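3.2 Outlet placement and the use of work surfaces

The second part of the survey dealt with the position of electrical outlets in relation to the surfaces where residents prepared food, wrote, sewed or repaired household items. Earlier housing studies have tended to treat outlets as a matter of supply: a room either has enough of them or it does not. Interviews carried out by Antoniuk in the Skarnamden district suggested that residents judged their outlets mainly by height and reach. A kitchen with several outlets near the floor was often described as having none that could be used.

The sample was drawn from the tenant register of the Livier housing association, which covers 2,099 apartments built or refitted under three successive sets of rules. A questionnaire was mailed to every household on the register. From those that agreed to a home visit, 100 apartments were selected, with equal shares from each building period. Visits were carried out by Antoniuk and Fedoruk, working separately, using the same recording sheet. Measurements were taken from the finished floor to the center of the faceplate and, where a counter or table stood against the wall, from its surface to the same point.

Tables that residents had placed themselves raised a problem of definition. A fixed counter has a known height and stays where it was built, while a table may be moved between one season and the next. We decided to count a table as a work surface if the resident reported using it for the same task on most days of the week. Under this rule, 23 apartments had a main work surface that did not appear on the building plans at all.
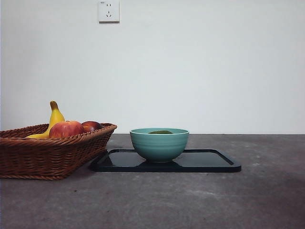 Figure 4. Wall outlet above a gray tabletop, with nothing plugged in.

Residents in the oldest group of buildings relied most heavily on extension cords. In 17 apartments a cord crossed a doorway or a walking path, and in most of these the resident had raised the matter with the association before our visit. Replies kept by tenants show that such requests were usually treated as repairs and closed once the existing outlet had been tested and found to work. The Lisero buildings were handled differently. Their maintenance office kept a separate list for requests to move or add an outlet, and residents there were more likely to say that they knew whom to ask.

Height mattered most to older residents. Several reported that they left small appliances plugged in at all times to avoid bending, and one couple in the Vītola block had stopped using an outlet behind the stove years before. The recording sheet did not ask about physical limits - a gap that we corrected in the follow-up interviews held in May - and the figures given in this section should be read with that in mind.

Section 3.3 turns to lighting over the same surfaces, where the differences between building periods were smaller.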